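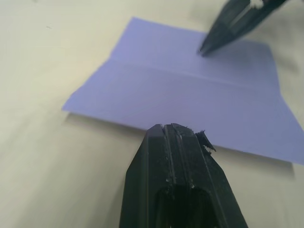 About Clerora

Clerora is a small stationery workshop started by Rocío Prieto and Harish Rai. We make writing paper, envelopes and notecards for shops and for people who order direct.

Rocío ran the print room at Dunel for 7 years before we opened. Harish handles orders, cutting and the accounts.

Our main line is Apaza, a letter set sold in boxes of 180 sheets. Urnum is the heavier card range, added last August.

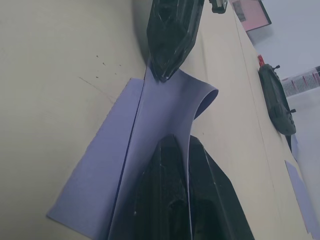

Pale lavender sheet on the tabletop.

We supply four shops and take custom orders up to 700 pieces. Samples are free by mail. The workshop is closed on weekends, and orders placed then are packed on the next working day.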